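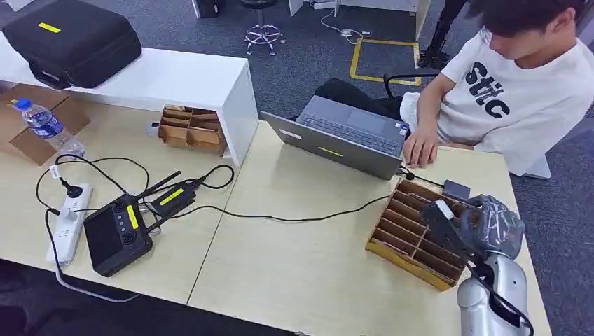

# Hamley Parish Place-Name Gazetteer, release 4

A table of field, lane, farm and watercourse names in the parish of Hamley, transcribed from estate surveys, tithe schedules and sale notices. One row is one spelling of one name in one source. The release is dated February 17, 2021 and replaces release 3 in full.

# Contents

- names.csv: the main table, 3,179 rows
- places.csv: one row per place, 2,721 rows
- sources.csv: shelf marks, dates and the initials of the transcriber
- changes.txt: differences from release 3

All files are UTF-8 with Unix line endings. Fields are separated by commas and quoted only where the value contains a comma. Empty fields are empty; the strings "NA" and "none" are not used.

# Columns in names.csv

- name_id: stable across releases. Retired numbers are not reissued.
- place_id: key to places.csv. Empty where the place could not be identified.
- form: the spelling as written, including capitals.
- form_norm: lower case, abbreviations expanded, apostrophes removed.
- source_id: key to sources.csv.
- year: four digits. Where the source covers a span, the first year is given and year_end is filled.
- kind: field, lane, farm, water, wood or other.
- certainty: a, b or c. See next section.
- note: free text.

# Certainty grades

Grade a means the reading was agreed by two transcribers working separately. Grade b means they differed and a third settled it. Grade c means the reading is a best guess, usually on account of damage or a tight binding. 2,908 rows are graded a. Users counting spellings should drop grade c before doing so, as several of these rows are partial words ending in a full stop.

# Transcription rules

Long s is written as s. The thorn in "ye" is kept as y in form and changed to th in form_norm. Superscript letters are lowered to the line. Deleted words are left out of form and recorded in note if legible. "Close", "Cl." and "Clo:" are all expanded to "close" in form_norm, but "Clough" is left alone even where the context suggests that the clerk meant "close".

Double names joined by "or" or "alias" are split into two rows that share a place_id. The Buller estate survey does this often and accounts for most of the places with more than one name in a single year.

# Location

places.csv gives eastings and northings to the nearest ten metres, taken at the centre of the field or at the midpoint of the lane. Watercourses are located at the point where they enter the parish. Detached parts of the parish are flagged with detached=1. The strip east of the mill race was transferred to the next parish and back again, and is treated as part of Hamley throughout.

# Known problems

- Source 17 exists in two copies with different field numbers. Only the estate copy was used.
- "Great Ley" and "Great Lea" were merged in release 2 and separated in release 3. They remain separate. Three rows may still carry the wrong place_id.
- year is missing for undated sale notices. Dates suggested by the paper or typeface are in note and should not be parsed.
- The kind column is weak for "hatch", which can mean a gate, a sluice or the land beside either.

# Credits

Transcription: Laiba Paracha, Kagiso Fourie and Omprakash Rawat. Third readings: Efua Agyeman. Table design and checks: Vivek Bhatia.

Corrections should quote the name_id and give the proposed reading. Corrections without a name_id will be held until the next full check in June.

# Reuse

The tables may be copied, altered and republished provided that the release number is stated. Scans of the sources are not included and may not be requested through this project.

Related items

Hamley Parish Place-Name Gazetteer, release 3 (withdrawn)
Buller Estate Survey: index of tenants
Field-name elements: a working glossary
Notes on expanding clerks' abbreviations
Parish boundary changes, detached parts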